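1 de dezembro de 2019

Caderno de ensaios — acabamento de talheres e resistência do inox à corrosão

Continuo sem acreditar no lote Prultell. O folheto promete que a passivação aguenta "anos de uso intensivo", sem dizer em que meio, a que temperatura, nem com que detergente. Pedi a ficha em outubro. Mandaram-me outra vez o folheto.

O que fiz até agora: garfos polidos com lixa 800, desengordurados com acetona, metade passivada em ácido cítrico, metade tal como vieram. Banho salino a 66 graus, 435 horas no total, com paragem para pesagem. A balança anda a derivar na última casa, portanto não me venham com conclusões tiradas do terceiro algarismo.

Resultados, tal e qual: picadas finas na raiz dos dentes, nos passivados e nos outros. Na zona plana do cabo, nada que eu consiga separar dos riscos do polimento. O Ramesh Shakya acha que se vê diferença entre os dois grupos. Eu vi as mesmas peças à lupa e não vejo. Pedi-lhe que as ordenasse sem olhar para as etiquetas; ainda não o fez.

Suspeito mais da estampagem do que da liga. A raiz dos dentes é onde o metal mais sofre e onde a lixa não chega. Se for isso, o banho cítrico podia ser água da torneira que dava no mesmo. Falta cortar uma peça e atacar a secção para ver o grão.

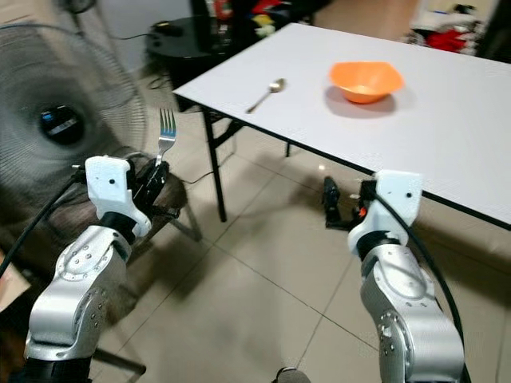
A peça 718 fica fora da média. Tinha uma mancha castanha antes de entrar no banho e alguém escreveu "ok" na etiqueta, sem rubrica. Ok para quem?

Quanto à comparação com o lote Kemppainen: o relatório da Markbridge dá-lhe vantagem clara, mas usaram outra concentração de sal e não dizem como limparam as amostras. Não serve. Ou repetimos os dois lotes no mesmo banho ou deixamos de citar esse gráfico nas reuniões.

Por fazer:
- calibrar a balança antes da próxima pesagem
- corte e ataque de uma peça de cada grupo
- trocar a solução, que está turva
- insistir com a Prultell pela composição, por escrito desta vez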